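Clearing the Counter: Storage and Reuse of Food Containers in a Shared Kitchen

Project report, Household Materials module
September 2025

1. Background

The kitchen in our student house, Lindholm, has one long counter that turns a corner near the window. It is used by everyone in the house and belongs to no one in particular. Over the year it collected containers: jars kept after the food was eaten, bottles rinsed and left to dry, drinking glasses that never went back into the cupboard, tubs of powder too tall for any shelf. By March the usable part of the counter was down to a strip wide enough for a cutting board and not much else.

The module asked for a small project on how materials move through a household. I chose the containers because they were in the way, and because I wanted to know how many of them were in use and how many were simply being kept.

2. Aim

The project had two parts. The first was to record every food or drink container in the kitchen and sort it by material and by use. The second was to try a simple storage arrangement and see if the house would stick to it.

3. Method

I emptied the two wall cupboards, the cabinet under the sink, the windowsill and the counter over one weekend. Each container was written down with its material (glass, plastic, metal, cardboard), its lid, and its contents. A container was counted as in use if it held food or drink, or if it was a glass, pitcher or shaker that someone said they had used in the past week. Everything else was counted as kept.

A drinking glass has no lid and a can has no second life in our kitchen, so these were recorded but left out of the matching exercise, where I tried each loose lid on each open jar.

Housemates were asked to claim what was theirs. I put a sheet on the refrigerator for this. The sheet worked badly. Most people told me in person, and some claimed things and then changed their minds when they saw them lined up.

4. Results

The full count was 166 containers. This was more than anyone had guessed. Glass jars were the largest group, followed by plastic tubs and bottles. Cans and cardboard boxes were few, and nearly all of them still held food.

The kept containers were mostly jars and clear plastic bottles. The jars had been saved for good reasons. People meant to use them for rice, for screws, for overnight oats. Few had been used for any of this. The jam jars with checked lids were the most popular kind and also the hardest to match, as two sizes of lid look the same until you try to close them. After an afternoon of trying lids, 10 jars still had none that fitted, and those went to recycling.

Labels were another problem. Paper labels on glass came off after soaking overnight in warm water and dish soap. Some left a band of glue that needed cooking oil and a scrubber. Labels on plastic tubs mostly did not come off at all, and I stopped trying.

Residue was found in a number of jars that had been put away as clean. The inside shoulder of a jar is hard to reach with a sponge. A bottle brush fixed this, and the house now owns one.

5. The new arrangement

The old habit was to put a container down wherever there was space. The new arrangement uses the back edge of the counter as a single row, one or two containers deep, against the wall. Only things used every week may stand there. The front of the counter is for preparing food.

Spare jars went into one crate under the sink. When the crate is full, a jar has to leave before another goes in. The crate was bought secondhand from Trelirora, the swap shop near campus, and it holds more than it looks like it should.

Tall items were the hardest to place. Protein tubs and shaker bottles do not fit under the lower cupboard shelf with the lid on. I moved the shelf up one set of holes, but then the plates above it did not fit. In the end the tall items stayed on the counter, at the back of the row. I also measured the largest tub to see how much flour it would take. It held just over 2000 grams, so when one is emptied it can replace the paper flour bag, which leaks.

6. Discussion

The row has mostly held. It grows at the window end, where people set things down when they come in with shopping, and it thins out next to the stove. Glasses are still left there. Two housemates said they prefer them out, since they refill the same one all day, and I dropped the rule about glasses after the first week.

Sorting by material turned out to matter less than I expected when I planned the project. What decided where a container ended up was its height and how often it was picked up. If I did the work again I would record height from the start. I only measured the tall ones, and only after they failed to fit.

The count has limits. It is one kitchen at one time of year. People also knew it was coming, and at least one bag of bottles went out the evening before I started. The real number was probably higher.

7. Further work

The cabinet under the sink needs a second look, mainly for the cleaning products, which were outside this project. I would also like to repeat the count in March and compare the share of kept jars with the present one.

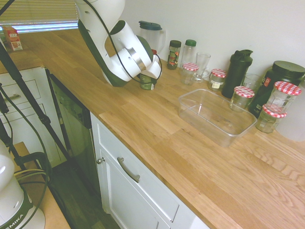 Figure 1. The back row of the counter, with jars, glasses and the taller containers against the wall.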